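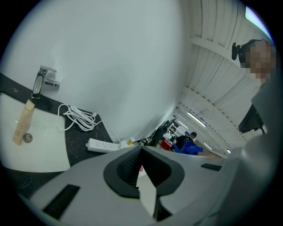 Corina Dumitrescu wrote in after the April issue to ask why our working rules for hand-held grippers ran to four pages on file naming and had one line on water. She had been through the whole document looking for anything about sinks, taps or power near a basin, and found "take care around liquids". She said that if we wanted people to record tasks at a sink we should tell them what was allowed there and what wasn't, and that she would not be signing anyone off at a wet bench until we did.

She was right, and the rules have been rewritten. The new version is Issue 5 and it applies from 23rd September at Risten and at the Derkell annexe. Issue 4 should come off the noticeboards. If you have a printed copy in a drawer, please bin it.

What follows is a summary. The full text is in the shared folder under Bench Rules, and where the summary and the full text differ, go by the full text.

Sinks and power

This is the largest change. Any counter with a basin in it is now a wet station, whether or not the task uses water. A power board may not sit on the counter of a wet station while the tap is in use, and that includes a board lying at the front edge or one with nothing plugged in. Move it to the wall side, off the counter, and run the lead so that it doesn't cross the basin. Spare cable can stay coiled but it has to come off the counter too.

For dry tasks at a wet station (picking a tube out of the basin, say, or placing one back) the tap stays off for the whole session and the board may remain, provided it is on a circuit with a safety switch. Test the switch at the start of the day and put your initials on the station sheet. We had been relying on people remembering to do this, and the sheets show it was done on some days and skipped on others.

A wet task and a dry task may not be mixed in the one session. If the task list calls for both, finish one, clear and wipe down the counter, and then start a new session with a new number.

The gripper

Hand-held grippers are light and it is easy to treat them like a kitchen tool. They are to be checked before each session for cracks in the housing, play in the fingers, and anything caught in the openings. Mesh inserts should be seated flat. If one has lifted, don't press it back with a screwdriver – hand the unit in and take another.

None of our hand-held units is rated for immersion. The fingers may touch a wet object. The housing may not go below the rim of a basin that has water in it. If water does reach the housing, stop, power down, and tag the unit with a yellow tag. It does not go back on the rack until Sorin Dumitrescu has looked at it.

Cleaning is with a damp cloth and the neutral cleaner only. Two units came back from Derkell last winter with cloudy plastic after somebody used a solvent wipe. The plastic was not weakened as far as we could tell, but it made the crack check harder to do.

Head-mounted equipment

Anyone wearing a head-mounted device has a reduced view to at least one side. The rule is now that the wearer doesn't walk between stations with the device on unless the aisle has been checked first. Tripods and stands are the usual trouble. Their feet stick out further than people expect, and a stand moved to suit one station often ends up in the path to the next.

Please mark where a stand belongs with floor tape and put it back on the tape. The minimum clear width for an aisle is 108 centimetres, measured between the nearest fixed points, with shelving doors closed. Derkell asked if this could be relaxed at the far end of the building. It can't for the moment, though we will look at it again after the shelving has been moved.

Session length is unchanged at 20 minutes, followed by a break with the equipment off. Several people have told us they would prefer longer sessions and fewer of them. The limit stays where it is. Grip fatigue comes on gradually and the person holding the tool is a poor judge of it.

Other people in the room

Issue 4 said that bystanders should be "kept out of view where practical". In an open workshop it often isn't practical, and the wording left operators guessing. Issue 5 is more definite:

Everyone who works in a recording area signs the consent form, including those who are not recording. Visitors are told at the door and can decline, in which case recording stops until they leave.

Faces are obscured before any footage leaves the processing machine. This covers people in the background and people reflected in taps, windows and screens. Tudose, who handle the obscuring for us, have confirmed that they check reflections by hand.

Names on lanyards, whiteboards and parcels are treated the same way as faces.

Anyone may ask for the footage from a given session to be withdrawn. They don't have to give a reason. Write the session number on the form if you know it, and if you don't, the time and the station will do.

How the station should look

We had a long argument about this one. The older practice was to clear a station completely before recording. The people who use the data would like it left as it normally is, with the ordinary things that collect on a counter, because a machine trained only on bare surfaces does poorly on real ones. The people who write the safety rules would like it bare.

The agreed position is that ordinary clutter is permitted so long as it is not electrical, sharp, hot, breakable or somebody's lunch. Cable clutter counts as electrical. Do not arrange clutter for effect, and do not bring things from home. If you move an item during the session, leave it where it ends up and carry on.

Labels and the log

We went back over 2,245 logged episodes to see how well the old rules had been followed. The commonest fault was the station field left blank, which means we can't tell a wet station from a dry one after the event. The field is now compulsory and the Wulier logging form won't close without it. There is a second new field, "tap used", with yes and no as the only options. If the tap was bumped on by accident, that is a yes.

An episode that was recorded in breach of the rules is to be marked and kept, with a line in the notes saying what happened. Deleting it hides the problem. Marking it will not get you into strife, and we would far sooner know.

Training

Everyone currently signed off on hand-held grippers needs to read Issue 5 and do the short bench check with Corina or Sorin before their next session at a wet station. It takes less than half an hour. Dry station sign-offs carry over as they are.

The bench check covers testing the safety switch, moving the power board, the crack check on the gripper, and what to do with a wet unit. Bring closed shoes. Bookings are on the sheet outside the Risten tearoom, and Derkell staff can ring through.

Still open

Two items were held over. One is gloves: some operators find thin gloves improve their hold on the tool when their hands are damp, others say the glove catches on the edge of the housing. We have no rule yet. If you use them, say so in the notes. The other is lighting levels at stations near windows, where the readings change a good deal through the day.

Comments on either go to Sorin, by email or on paper in the tray.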